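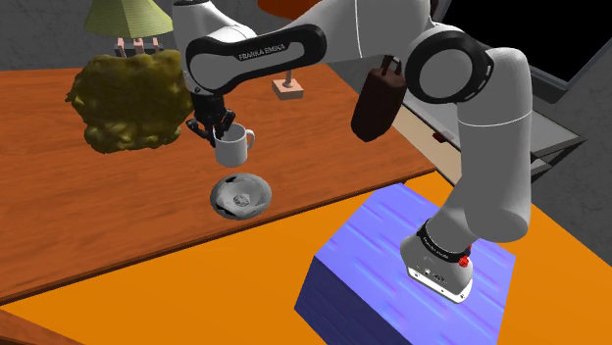 Robot arm with its gripper at the rim of a white mug (computer rendering)

To: Penry Members List
Subject: Re: Mail-order refills and the 90-day supply

Dear Members,

The Benefits Office has received several messages similar to the one quoted at the end of this reply, and we are answering to the full list so that everyone has the same information.

Trevberg remains the plan's mail-order pharmacy. Prescriptions for maintenance drugs, including those for blood pressure, thyroid conditions and asthma, may be filled for 90 days at a time. The prescription itself must be written for that quantity. If your doctor has written it for 30 days with refills, Trevberg will ship 30 days and charge the copay each time. The pharmacy may not combine refills on its own, and a new prescription is needed.

Refill requests are accepted once 80 percent of the previous supply should have been used. Requests made earlier are held — they are not canceled — and are released on the first eligible day. Members who will be traveling may ask for a vacation override by calling the pharmacy and choosing the option for plan exceptions. Please have your member number and the prescription number ready.

Antibiotics and other short-term drugs should be filled at a local pharmacy. Controlled substances are not available by mail under this plan.

Regarding the substitution described below, Plamuvus and Ement are both on the approved list, but at different copay levels. Trevberg does not exchange one for the other without a new order from the prescriber. If the label on your package does not match what you were prescribed, do not take the drug. Call the pharmacist's line, which is open until 8 p.m., and keep the package and the packing slip. Claims for a corrected copay should be sent on Form 1554 with a copy of the slip.

Benefits Office
Penry Retirees' Health Plan

> To: Penry Members List
> Subject: Mail-order refills and the 90-day supply
>
> My order came Wednesday and I was charged $69 for what I thought was the same drug as last time. The earlier bottles said Ement and the new one says Plamuvus. I also asked for three months and got one. Has the plan changed, or is this a mistake at the pharmacy? I would like to know before I reorder.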